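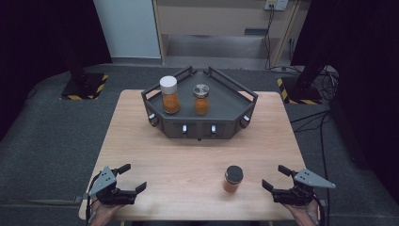
Yavuz Sezer asks if ground spices are worth buying by the pound, or if half of it ends up in the trash. Short answer: depends what you cook. Longer answer in this thread.

I buy most of mine at Isetance, the bulk store on Buchanan in Stostport. You bring your own jar, they weigh it empty and write the number on a bit of tape. Small supermarket jars cost me a lot more per ounce for the same stuff.

The catch is age. Ground spices don't spoil the way milk does. They fade. Paprika and chili go first in my kitchen, cinnamon holds on longer. 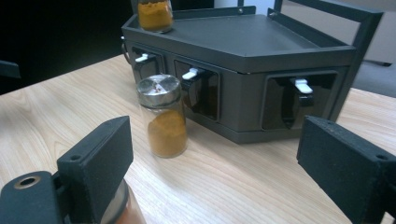
So I buy for a season and stop there. For our house that means one small jar of anything we use weekly and a couple of spoonfuls of everything else. Cloves I buy whole. I have never once finished ground cloves.

Whole seed is the better deal if you own a grinder. Cumin and coriander especially. I got a used Clumel for 5 dollars at a yard sale and it does cumin fine. It does not do cinnamon sticks. I tried twice and now I buy cinnamon ground.

Testing for age: rub a pinch between your fingers and smell it. If you have to go looking for the smell, double the amount in the next stew and then buy new.

Light and heat matter more than the kind of jar. Mine used to sit on the shelf over the stove and the paprika went brown by spring. I moved everything to a drawer in March and the new batch still has its color.
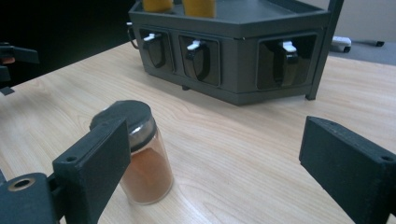
Label with the spice and the month. Masking tape and a pen is enough. Cayenne and hot paprika look the same to me at six in the evening — I have made that soup.

Don't shake the jar over a steaming pot. The powder picks up damp and cakes around the rim. Spoon it out over the counter.

On cost, since a few of you asked: last year I spent 165 dollars on spices, nearly all supermarket jars. This year so far it's 53, and we cook the same food. Some of that drop is using up what I had.

If you only bake at the holidays, skip bulk and buy the smallest jar they sell. Saffron too — I wouldn't get that from a bin.

Replies are open if you have a source for decent sumac. Isetance has been out for weeks.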